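The Skitden Number

Budget due Friday. Of course it was due Friday. Wondimu Alemneh had the spreadsheet open on one half of the screen and a cold samosa on the other half of the desk, and the total at the bottom was red again.

Red meant over. Over by 1,316 dollars, after he'd already cut the second compressor and the good chairs.

"Lose the warranty," said Aurelia Frei from the doorway. Coat on. Keys in hand.

"You said never lose the warranty."

"I said that in the spring."

She ran Hadgu, or the part of Hadgu that fit over a tire shop on Trasstead Road. Home robots, the tidy-up kind. Eleven months of money when they started, and he had stopped doing that subtraction at night. What they needed now was arms. Two more arms, so the house tests could run while the old one was in pieces, which it mostly was.

Javell would sell them the arms cheap. Javell would sell you anything cheap and then charge for the cable. Skitden cost more and answered the phone. That was the entire debate, really, and it had gone on for three weeks.

He scrolled. Finger pads, 11 sets. Mounting plates. A line that just said MISC 313, which he had typed himself and could no longer explain.

"What's misc?" Aurelia said. She had come in after all and was reading over his shoulder.

"Screws."

"Three hundred dollars of screws?"

"Good screws."

She pulled the other chair over, the bad one, and sat down in her coat. Reached past him and clicked over to the trial folder, the way she always did when she was losing patience with a number.

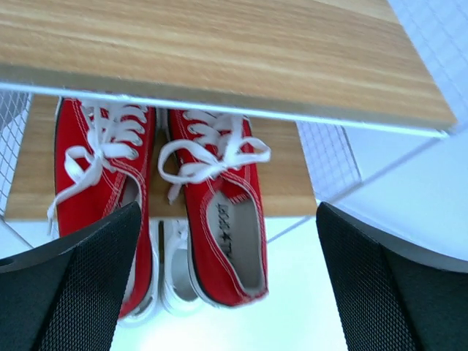 Pads were the problem, if you asked him. Not the arms. Everybody wants to talk about arms, how far they reach, how much they lift, and then the pads wear smooth and you're shopping again. Javell's came in packs at 99 dollars and you couldn't buy singles. He put his thumb over the black mesh on the left finger, on the screen, as if he could feel how much was left on it. Then he looked at the red sneakers. Bows on both of them, loose ends all over, and the arm was supposed to handle that as easily as a box. His mother would of had something to say about leaving shoes tied.

"I like those," Aurelia said.

"The pads?"

"The shoes, Wondimu."

Downstairs somebody dropped a wheel. The whole desk hummed.

"Okay," she said. "One arm. Skitden. Keep the warranty, keep the pads."

"We asked for two."

"I know what we asked for."

He deleted the row. Just like that — click, gone, a whole arm. The total jumped up the column and turned black, so far under it looked like a mistake. He checked it. Checked it agian. Still black.

"And the chairs?" he said.

"What about them?"

"We could have the chairs now."

She stood, and the seat let out its long awful squeak, and for a second he thought that would do it. She looked down at it. She looked at the clock.

"Half the chairs," she said.

"There's two chairs."

"Then one." She was already on the stairs. "Flip for it Monday!"

He typed it in. Chair, qty 1. Changed MISC to SCREWS, GOOD. Wrote the date in the corner, July 26, 2019, and hit send before the thing could turn red again, and only then remembered shipping.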